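Shared workshop builds wrist trackers to teach a kitchen arm

2 October 2019

Members of the Wellholm workshop have finished the first working pair of wrist trackers for their home-built robot arm, and have begun recording everyday kitchen jobs with them.

The arm, named Munshi by the people building it, has been in progress since July. It is meant to sit on a worktop and do small, fiddly tasks such as tidying cutlery, opening bags and putting cups back where they belong. The arm itself has been moving under its own power for several weeks. The harder part has been telling it what to do.

Rozália Kollár, who started the project, said the group first tried to write every movement out by hand.

"We spent two evenings on picking up a spoon," she said. "It could do it if the spoon was in exactly the right place. If you moved the spoon by the width of a finger it closed on nothing and carried on as if all was well."

The group decided in August to record people doing the jobs instead, and to use those recordings as the starting point for the arm. A camera worn on the head sees what the wearer sees. The bands give the software something fixed to find in each picture, so that it can work out where the wrists are and which way they are turned.
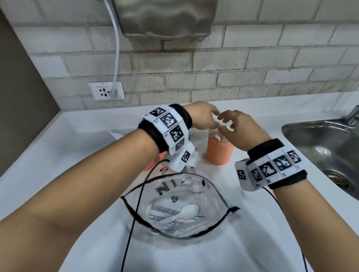

The bands went through several versions before the group settled on one. An early pair used a single printed marker on the back of each wrist, in the manner of a watch, and the software lost it as soon as the wearer turned a palm upwards. The present design is a black elastic strap with a chain of white blocks on it, each block carrying its own square black-and-white pattern, so that 5 of them can be in view on one wrist at once. A thin cable runs from each band. Kollár said the cables are the next thing she would like to be rid of, as they catch on drawer handles and have to be taped to a sleeve for longer sessions.

Dario Costa printed the blocks on the workshop's own machine. He said the first batch came out slightly rounded at the corners, which was enough to upset the measurements, and that he now sands the front face of each block flat before the pattern goes on.

"It's dull work but you notice the difference straight away," he said. "The position used to shiver even with your hand resting on the table. Now it sits still."

The material for the pair cost £189, including the elastic, the filament and two sets of blocks that were thrown away. The money came from the members taking part. The head-worn camera was bought second-hand and is not included in that figure.

Recording is done at an ordinary kitchen counter, with a sink and a tiled wall behind it. Costa said the group had thought about using a plain bench with a dark cloth over it, which would make the markers easier to find, but that the arm would then have learned about a place it was never going to work in. Shiny surfaces have been a nuisance. Light off a steel sink or a white worktop can wash out a pattern for a moment, and the software has to guess until it comes back.

Clear plastic is worse. Bags and cups are among the things the group most wants Munshi to handle, and they are also the things the cameras find hardest to make out. Kollár said the recordings help a little here, as the path of the wrists still shows where a person reached even when the object itself can hardly be seen. What they do not show is how hard the person squeezed. The arm crushed a fair number of cups in September and is now limited to a very light grip.

Each recording lasts a minute or two. The wearer does the job at a normal pace, puts everything back in a different arrangement and does it again. The group aims for 20 good recordings of a job before trying it on the arm. So far four jobs have reached that number, and the arm has managed one of them, moving a cup from one side of the counter to the other, without help.

The software that reads the markers was put together by the members from freely available code. A separate program, which they call Ornine, turns the wrist positions into movements that the arm can follow. Human wrists and the arm's single joint do not match well, and Ornine throws out anything the arm could not reach or would reach only by striking the counter. Kollár said it throws out more than she would like.

"People lean. They twist from the waist without thinking about it," she said. "The arm is bolted down. A good deal of what we record is somebody using their back."

There has been some disagreement over what comes next. Costa would like to add a second arm, as so many kitchen jobs use both hands, and says the trackers were made as a pair for that reason. Kollár would sooner get one arm working properly first. The group has agreed to leave the matter until the cup, the spoon and the drawer have all been done without help — a point she expects to reach in the winter.

A second pair of bands is being made in a smaller size. The present ones are bulky, and two members with narrow wrists found that they slid round during a session, which spoils the recording. The new pair will use the same blocks on a shorter strap, with a strip of rubber on the inside.

Drawings for the blocks and straps are pinned up beside the printer at Wellholm, and members may make their own set if they pay for the filament. Costa asks that anyone doing so leaves the numbering of the markers as it is, after one set was printed with the same number twice and an evening's recordings had to be thrown away.

The arm can be seen at the workshop's next open evening at the Serham site. It will be moving cups.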